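**Bits & pockets: the key case, finally**

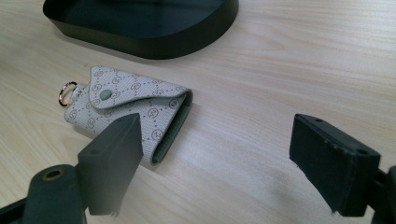

*The gray key case on the table, snap end with the ring.*

OK so quick one this month because I am behind on everything, the February mailing included. But I promised a key case item back in the fall and people keep writing in, so.

First, why a key case at all. Most of us have keys on a bare ring in the bottom of a bag. They scratch the phone, they scratch the sunglasses, they chew a hole in the lining right at the corner where you can't get a needle in. I have repaired that same corner on my brown tote three times. The fourth time I gave up and put the keys in a case.

The one in the photo is the small folded kind. Coated canvas, light gray, with a monogram print in a browny gray and little dotted lines running between the circles. Triangular flap, one round snap in sage green, split ring on a short fabric loop at the end. Lining a darker gray-green. Nothing fancy in the construction, and that's what I like about it as something to copy. If you can sew a pencil pouch you can sew this.

**What to look at before you buy or sew one**

The loop. Always the loop. It takes all the pull every time you yank the thing out of your bag by the keys. On a good case it goes well down inside the seam and gets stitched over more than once. On a bad one it's caught by maybe a quarter inch of fabric and you'll be on your knees in a parking lot by summer. Give it a tug in the store. A real tug. They can't say anything.

Then the snap. Open and close it a few times, listen for the click. Mushy snap = will pop open in the bag. If you're setting your own, please practice on scraps first, same thickness, same number of layers. I ruined a finished case at the very last step by skipping this and I had to go outside for a while.

Flap point. A pointed flap looks sharp but the tip gets rubbed first, so trim the seam allowance there as close as you dare and topstitch. If the edge starts to curl a bit with use, leave it alone. Do not iron coated canvas. Zuweira Wumbei wrote in to say she did, through a dish towel, on low, and the coating still came up on the towel. So that's settled.

**How many keys**

Four. Four is the number for a small one. Over that and the flap pulls and the snap is working too hard and you'll start leaving it open, and then what was the point. I went through mine when I switched over and found a key to the Elton apartment (moved out ages ago), a bike lock key for no bike, two mailbox keys that looked the same and one of them wasn't. All went in the drawer. The drawer is a different newsletter.

If you really need the whole jailer's bundle, Pawłowska's book on small bags has a bigger version with a zipper, in the chapter after the coin purses. The Tomevley library has it, or had it, one of you has it out right now and it's overdue. There is a list!!

**Cleaning**

Damp cloth, drop of dish soap, wipe, dry with a second cloth. Go along the folds. Pale ones pick up blue from new jeans and the sooner you get at it the better, after a few weeks it's in there for good. No alcohol wipes on anything printed. I know they're right there in your purse. No.

Lining: turn the flap all the way back, shake it out over the sink, use an old toothbrush in the corners. You will get sand. I don't know where it comes from either.

Metal ring gets a rub with a dry soft cloth and thats it. If it's starting to spring apart don't bend it back, replace it, a pack costs less than a coffee and a bent ring never closes properly again.

**Sewing one: the short version**

Full instructions are too long for here, so Tiina Karppinen is doing a table at the next make-and-mend evening and will have the paper pattern to trace. Doors at 6:30. Bring:

- a scrap of coated canvas or heavy cotton, a bit bigger than your hand with the fingers spread
- the same again in lining fabric, anything smooth
- short strip for the loop
- one snap, or use one of ours from the tin
- clips, not pins. Pins leave holes in coated fabric and the holes stay
- your keys!! so you can check the fit before you close the last side

Tiina says a leather needle helps and to lengthen the stitch a little, short stitches perforate the canvas and then it tears like a stamp. If your presser foot sticks to the coating, put a bit of tape on the underside of the foot. Works fine. Peel it off after or you'll forget and wonder why your next project feeds funny (me, the curtains).

There's space for some 21 people if we squeeze and use the side table. Two machines at the back are the slow ones, nice if you're nervous. Email me if you want a spot, put KEYS in the subject line or I'll loose it in the pile.

**Swaps and leftovers**

Bidness, the remnant place by the bus stop, has put its coated canvas ends in the bin near the door. Mostly stripes and plains when I looked, one good dark green. Buy small. You need so little for one of these that half a yard will have you making key cases for every cousin you've got.

Someone left a bag of lobster clasps on the shelf at the last meeting. They're up for grabs, they don't suit this pattern but would do for the lanyards. And whoever borrowed the snap pliers, the blue-handled ones, we need them back before the key evening. No questions asked. Just put them in the tin.

Next time: umbrella covers, if I get the pattern to lie flat. Letters and corrections to the usual address.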